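Subject: Re: [toys-and-games] Sorting the coloured cubes for the lending shelf

Dear all, and dear Wilma especially, who asked such a lot of good questions that I had to make a pot of tea before I could answer them,
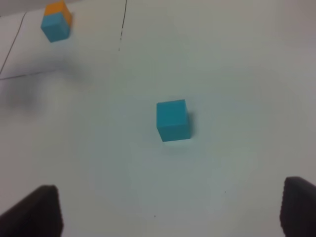
## First, what you wrote

> Wilma Kramer wrote:
>
> Hello Roos, I have got the big Drotis tin on my dining table and I'm in a bit of a muddle. Are we keeping the teal cubes and the orange ones together or in separate bags? My grandson says the lines on the table are for a game, but he couldn't tell me the rules, only that you lose if you knock it over. Also, do we still want the catalogue number on the bag, and does it matter that some of the cubes have gone a bit round at the corners? I would rather ask than do it all twice. I can bring everything on Sunday if somebody tells me where to put it.
>
> Wilma

## Together or apart

Together, please! I know we used to bag them by colour, and it did look lovely on the shelf, but families kept borrowing a bag of teal and then writing to ask where the rest of the game was. A single orange cube on top of a teal one is already the beginning of something for a four-year-old, and you can't do that with one colour. So mixed bags it is, with a fair share of each in every bag. I don't mind if it isn't exact.

The Etis cubes are the exception. They are a hair bigger than the Drotis ones, and you only notice when a tower starts to lean. If you come across any, pop them in an envelope and I'll put them with the odds and ends. The quickest way to tell is to stand two side by side on a flat table and run a finger across the top - you'll feel the step straight away.

## The game with the lines

Your grandson is nearly right, bless him. It's the one we call Corners, and my sister and I played it on the back of an old tray at the Nivon house every July. You draw a few thin lines on the table to mark off a plot (pencil on paper is fine if you're fond of your table, and I would be, Wilma, yours is beautiful). The building goes up inside the plot. The other cubes wait outside it, standing on their own, well clear of the tower so that sleeves don't catch anything.

Then you take turns. You choose a waiting cube, bring it over, and set it down inside the lines or on top of what is already there. If your cube touches a line you take it back and miss a go. If the tower comes down, the round is over and whoever did it builds the first two of the next one. We played to 7 points, with a point for every cube that stayed put, though I've met people who play for as long as it takes the potatoes to boil.

A cube sitting slightly off centre still counts, by the way. We had terrible rows over that one. My father ruled that if it stands, it stands, and I have stuck to it ever since.

## Numbers and round corners

Yes please to the number. The mixed cubes are 1027 in the catalogue, and the rules sheet goes in with them under 107. I know it seems daft that they aren't next to each other, but the sheets were all numbered years before the toys were, and I haven't the heart to start again. Write both on the label, large, in the thick pen. The thin one rubs off.

Slightly rounded corners are no trouble at all. I'd only take out a cube if it has a split or a rough patch, or if it rocks when you set it down. Give them a wipe with a damp cloth and a drop of washing-up liquid and let them dry on a tea towel overnight before they go in the bag, otherwise they come out smelling of cellar.

## Sunday

Do bring it all along, Wilma, and put the tin on the low shelf by the window, next to the Van Loon puzzles. I'll be there from half past ten with the new bags and a spare pen. If anybody else has stray cubes at the bottom of a toy box, any colour, please bring those too, even if it's only one or two. We are shorter of orange than we are of teal.

And if someone has a neater copy of the Corners rules than mine, I'd be so glad of it - mine has jam on it and the bit about ties can't be read any more.

Warm wishes to everyone,

Roos Prins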